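4.2 Where food ends up on a shared table

The second part of the study looked at tables that serve two purposes. In the Skorovberg survey, 104 households kept a short diary of what stood on their main table and for how long, and 50 of them went on to a longer talk with one of us. We had expected to hear mostly about kitchens. What people wanted to tell us about was the other table, the one where someone works, pays bills, draws or plays, and where food turns up all the same. I still think this is the loveliest material we gathered in the whole project!

Three kinds of thing came up again and again in the diaries. There was fruit, which travels well and needs no plate. There was crockery that had been brought over for a meal and then stayed – bowls above all. And there were what Lemlem Tsegaye, in her first reading of the diaries, called "visitors": a sauce bottle, a colander, a chopping board, things with a clear home in the kitchen that had wandered away from it. Visitors were the most fun to trace, as their owners could nearly always tell us the meal they had come for (and were often rather pleased to be asked).

Figure 4 gives a good idea of the mix. A ketchup bottle lies flat in an oval plate, there is a strawberry on either side of it, and a colander shares the white tabletop with a banana, half an orange and a large black monitor. We would sort the fruit into the first group, the bowl and plates into the second, and the bottle and colander into the third.
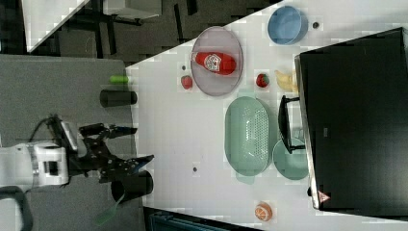

Figure 4. Fruit, crockery and kitchen visitors on a table with a monitor.

Does a colander count as crockery or as a kitchen tool?

We coded it as a kitchen tool in the diaries, unless the household wrote that it was used for serving or for keeping fruit in, in which case it went in with the bowls.

The sorting rule matters more than it may seem. In the earlier Jondden diaries, every open container was put down as a bowl, and the visitors all but vanished from the results. When we went back and split them out, the pattern was there too, and very clearly. It was a happy afternoon.

Plates deserve a word of their own. Several households used an empty plate as a sort of parking place, for a bottle that might drip or for a peeler, keys, the end of a loaf. The plate marks out a small patch of table as belonging to food, and other things tend to be kept off it. Meijer, one of our longest-serving diary keepers, drew this patch for us on squared paper and shaded it in week by week through March. It crept towards the window and back again.

Round bowls behaved differently. They were moved whole, with whatever was in them, and they were the first thing to be carried off when the table was needed for work. Colanders stayed put for longer, perhaps on account of their size. We take up the question of size in the Musurley material, where the tables were much smaller and almost every object on them had to be lifted at least once before the evening meal.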